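Server owners should stop forcing resource packs on players. I have run a small survival server called Mornudthorpe since I was in high school, and for most of that time a pack was required to get in. I took the requirement off in June and I won't be putting it back.

For anyone who hasn't dealt with this, a block game server can ask your game to download a set of textures and sounds when you connect. The owner can make that a suggestion, or can make it a condition. If it's a condition and you decline, you get kicked back to the menu with a line of text.

Our pack was called Maglaya. Princess Tolentino drew the first version, mostly stone and timber with a muted colour range, and it was good work. Then people kept adding to it. Christos Kyriakidis did custom signs and market stalls. Teodoro Policarpio redid the sky. Someone put in ambient sound for the harbour district. By the end it was a 381 MB download, and it had to come down again every time we changed so much as a door.

Some of our regulars play on old laptops in places with capped internet. Trinidad Belmonte was one of our best builders and she stopped logging in after the third big update. I asked her why and she said she wasn't going to spend her data on a new set of flower pots. I had no good answer to that.
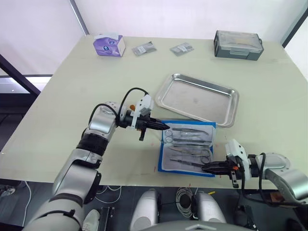
Does a server lose its character if players can use whatever textures they like?

Less than owners expect. The character of Mornudthorpe is in the street plan, the rail line and the arguments over where the rail line should go. All of that is still there in default textures. What you do lose is control over how it looks in someone else's game, and I don't think that control was ever ours to begin with. A player's brightness, view distance and field of view were already up to them.

There are fair objections. Damián Durán, who runs Rikthorpe, says his puzzle maps depend on custom item models. If you can't see that the stick in your hand is a brass key, the map stops making sense. I agree with him. If the game can't be played without the pack, require it, but make it a small one with only the things the game needs. His is 47 files, and it loads before you've finished reading the welcome message. My complaint is with servers that lock the door over a different grass colour.

The other objection is cheating. Some packs make stone see-through so you can spot ore, and a forced pack is supposed to stop that. It doesn't do much. Anyone who wants to can change their game so that it reports the server pack as loaded and shows something else. We had the pack required for years and still had to ban people for digging straight lines to diamonds. What worked was a plugin that hides ore from the player's game until it's exposed, and that runs on our end with no download at all.

I would also like owners to think about people who pick textures so they can see properly. One of our members uses a plain high-contrast pack because he can't tell our moss from our cobble. Under the old rule he had to put up with it or leave. He put up with it for two seasons and never complained, and I only found out when the rule was gone and he mentioned it in chat.

If you want to make the change, it isn't hard. Set the requirement to false in the server settings and keep the prompt, so new players still get the offer. Write a prompt that says what's in the pack and how big it is. Ours used to say "Accept to continue", and now it gives the size and says the pack is optional. We also split Maglaya in two, with the sounds in a separate download on our site for people who want them. Princess trimmed the main one to 112 MB, mostly by dropping signs that weren't used anywhere.

Most of our regulars still say yes to the pack. Trinidad is back, playing in default textures, and she has started a lighthouse on the north shore.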